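4.3 Checking the wrist view before a planning run

1. Start the Gritine perception node and wait for the state READY.
2. Open the gripper fully.
3. Set the confidence threshold to 48 and the planner timeout to 200 ms.
4. Check that the glue bottle, the green Zam-Buk box and the clear bin each receive a separate label.

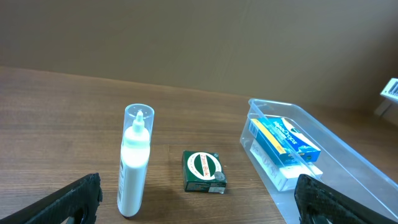 Sekar Lumenta: On our cell the planner took the rim of a clear bin as free space until I switched the depth source to fused.

Note - The fused source is set under Perception > Depth. Restart the node after changing it.

5. Mask both fingers in the collision map. Unmasked fingers raise error 179 - the planner then rejects every grasp.
6. Run the planner in preview mode.

CAUTION: Do not enable motion while error 179 or 189 is active.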